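Lid lifting demo for an open day: how to stop the hand losing the knob?

Herkstead Makerspace Help > Robotics > Demonstrations and events

Posted by nuner_bench

We have an open day in August and I have been given the kitchen table demonstration. The arm comes down over a cooking pot, takes the glass lid by its knob, lifts it clear, puts it down on the table and later puts it back. It has a multi-fingered hand, not a parallel jaw.

Taking the lid off works well enough. Out of 10 tries this afternoon, 9 lifted cleanly. Putting it back is worse. The lid tilts in the fingers during the move, one side of the rim meets the pot first, and the knob turns in the grip. Sometimes it drops into place by itself, sometimes it stays cocked and the arm stops on its force limit.

Things already tried: slower approach, higher finger force, closing two fingers before the others. Higher force made the tilt worse.

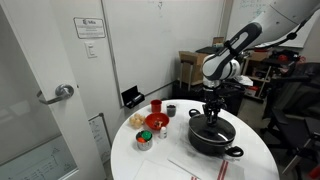 The routine has to run unattended by me for most of the visit, as I will be talking to people on the other side of the room. Somebody will be at the stop button throughout. I can change the grasp and the path but I would like to keep the same pot, because the lid position is already taught and the visitors' leaflet has gone to print. Is this a grasp problem or a path problem?

Edit: the vision side is not in question. It finds the knob every time.

Posted by flellalell

Both, but start with the grasp.

If the fingers close on the upper half of a round knob, they squeeze it downwards out of the hand. More force pushes harder in the wrong direction, which matches what you report. Lower the hand until the fingertips are under the widest part of the knob before closing. On our hand the difference was a few millimetres and it removed most of the tilt.

Then check that the centre of the hand is over the centre of the knob. If it is off to one side, the first finger to touch pushes the lid across the pot and the rest close on whatever is left. Closing all the fingers together at low force, then pausing, then raising the force, lets the hand settle. Closing two first only makes sense if they are opposite each other.

For the return:

Stop a little above the rim.
Switch to low stiffness in the vertical and in both tilt directions. Leave rotation about the vertical stiff.
Descend slowly until contact.
Make a small circle in the horizontal plane while pressing lightly. The rim finds its seat.
Open the fingers fully before going up. If you go up while they are still opening, they take the lid with them.

Log the wrist force on every cycle. Our counter stood at 2,113 when we last serviced the hand, and the log showed fingertip wear well before we could see it. Worn pads slip on a smooth knob.

Posted by yakubu_cell2

Put some tape on the knob.

Posted by flellalell

Tape works for an hour or so and then the edge lifts and sticks to a fingertip. A rubber sleeve is better if the knob shape allows one. Reteach the grasp height afterwards.

Posted by yakubu_cell4

Not the grasp, but for the visit itself. Fix the pot. Ours crept a little on each cycle and by the afternoon the taught position was wrong, although every single lift had looked fine. We used a thin non-slip mat cut smaller than the base. Mark the table as well, so whoever is minding it can push the pot back.

I would also have the program retry the seating move once and then go to a safe pose and wait. People will watch a retry quite happily. They walk off when it faults and the pendant starts beeping. Keep the gap between cycles short too, ours was over 2 minutes and that was too long.

Do you need anything inside the pot? We left ours cold and dry and had no trouble with the glass steaming up.

Posted by nuner_bench

Cold and dry, yes. Lowered the grasp and the tilt is much smaller. The circling move needs the force controller option, which I have to get enabled on this arm first. Mat is on order. Will post the log when I have a full day of cycles.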